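4.2 Comparison of finger pads on the hand-held tool

The second experiment holds the tool body fixed and varies the finger pads and the closing profile. Two pad sets were compared: the Skideo pad, a compliant pad with a flat face, and the Hidgate pad, which has the same outline but a stiffer backing. Both mount on the same linkage, so changing a pad does not alter the stroke or the position of the wrist camera with respect to the fingertips. The camera calibration from Section 3 was therefore kept for all trials.

Objects were chosen to cover a spread of diameter, skin texture and stiffness. Household fruit meets these needs at low cost and, unlike machined test pieces, it varies within each class. The set includes mandarins, longans, jujubes and several smooth red and green fruits. The longan is the smallest round item and has a rough skin. The jujube is oblong and smooth, and its long axis must be aligned with the pads if the grasp is to stay centered. Fruits were placed close together on a patterned cloth, with a white oval plate next to them serving as a second region in which objects could be placed or picked up.

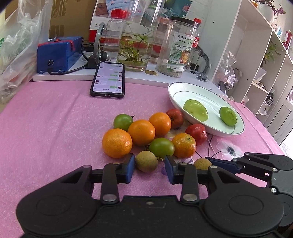
Each pad set was used for 60 grasps per object class. The operator approached from above the near edge of the table, closed the fingers on the target, lifted it and held it for a fixed interval before release. A grasp was scored as successful if the object stayed between the pads for the whole interval and no neighboring object was lifted with it. Contact with neighbors during the approach was logged separately — it was frequent in the dense layouts and did not by itself count as a failure.

Jaw opening was read from the encoder at the linkage, and tool pose was estimated from the wrist camera and the inertial unit. The two streams were aligned in the Istinix recorder, which stamps both on a common clock. Across the full experiment this gave 3800 segments, including approaches that were broken off before contact. Segments in which the pose estimate was lost were marked and excluded from the timing analysis but kept in the grasp counts.

For mandarins the two pad sets gave the same success rate within the spread between sessions. The difference appears at small diameters. With the Skideo pad, 50 of the 60 longan grasps were successful. With the Hidgate pad, most failures on the same class occurred late in closing, when the fruit rolled forward out of the gap. The stiffer backing leaves a smaller contact patch on a small sphere, and any height error between the fingertip and the fruit center turns into an outward force. Slowing the last part of the closing motion reduced these failures but did not remove them.

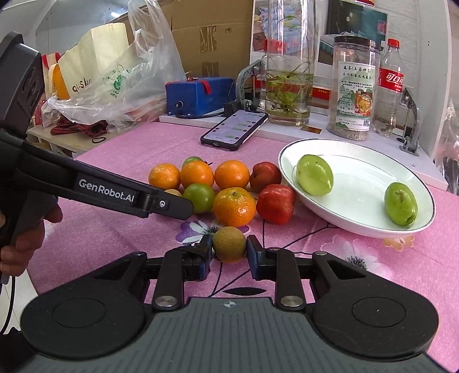 Schouten objected to this reading when the protocol was circulated, noting that a human operator corrects for height error without being asked to, and that the pad effect measured here is thus a lower bound on what a fixed arm would show under the same closing profile. We accept the point. The operator saw the object directly, and the closing speed was only partly under the control of the tool. To limit the effect, pad sets were alternated in blocks and the operator was told not to change the approach angle after the first contact. A repeat of the longan and jujube trials with the tool mounted on an arm is planned.

Orientation had a larger effect than pad type for the jujube. When the angle between the pad normal and the short axis of the fruit was small, both sets held it reliably. At 90 degrees, with the pads closing on the two ends, the fruit tended to turn during the lift — in the wrist view this shows as a slow rotation that begins before the object clears the cloth. We did not score rotation as a failure, but it matters for placement, and a controller that replays the recorded jaw opening alone has no means of detecting it.
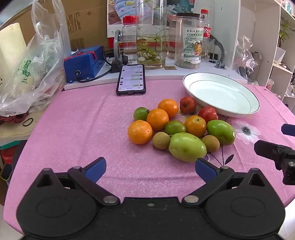

Figure 4. Wrist view with the fingers open in front of the fruit cluster; the oval plate is at the back right.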